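Kapitel 4
Marmor und andere umgewandelte Gesteine

Wer in einem Baumarkt nach Marmor fragt, bekommt oft Kalkstein, Serpentinit oder Granit gezeigt. Im Handel gilt fast jeder polierbare Stein mit Zeichnung als Marmor. In der Gesteinskunde ist der Begriff enger gefasst: Marmor ist ein metamorphes Gestein, das überwiegend aus Calcit oder Dolomit besteht und aus Kalk- oder Dolomitstein hervorgegangen ist.

Bei der Umwandlung bleibt das Gestein fest. Unter Druck und erhöhter Temperatur wachsen die Calcitkörner und verzahnen sich miteinander. Fossilien und Schichtung gehen dabei meist verloren. Reiner Marmor ist weiß. Graue und braune Töne stammen von Beimengungen wie Graphit, Tonmineralen oder Eisenoxiden.

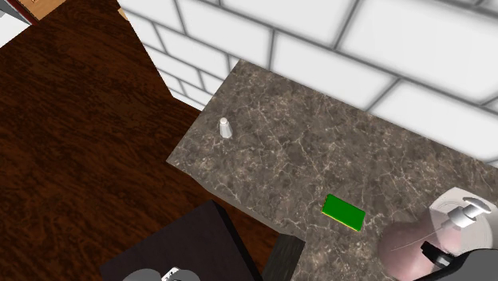

4.1 Adern und Flecken

Adern entstehen, wenn ein Gestein reißt und sich in den Klüften Minerale aus wässrigen Lösungen absetzen. Häufig ist das Calcit, der heller ausfällt als die Umgebung. Kreuzen sich zwei Adern, so ist die durchgehende die jüngere. Mit dieser Regel lassen sich an einer Bruchwand oft mehrere Generationen von Rissen unterscheiden.

In gezeichneten Platten verlaufen Adern selten gerade. Sie knicken ab, verzweigen sich und laufen in feinen Spitzen aus.
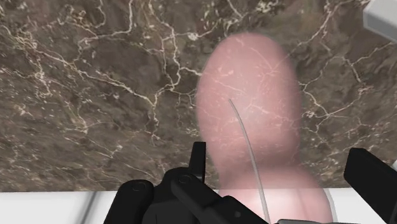

Lesezeit für Abschnitt 4.1 und 4.2: 4 Minuten

4.2 Härte und Säureprobe

Calcit hat die Mohshärte 3 und lässt sich mit einem Stahlnagel ritzen, Quarz mit der Härte 7 dagegen nicht. Verdünnte Salzsäure braust auf Calcit sofort auf, auf Dolomit erst, wenn man ihn pulverisiert. In der Küche genügt Zitronensaft, um eine polierte Marmorfläche matt werden zu lassen.

Vlasta Trnka hat für die Lehrsammlung in Skála 46 Handstücke nach diesen beiden Proben geordnet. Die Liste steht im Anhang, Tabelle 2. Stücke, die sich danach nicht eindeutig zuordnen ließen, sind dort mit einem Sternchen versehen und werden in Kapitel 5 am Dünnschliff besprochen.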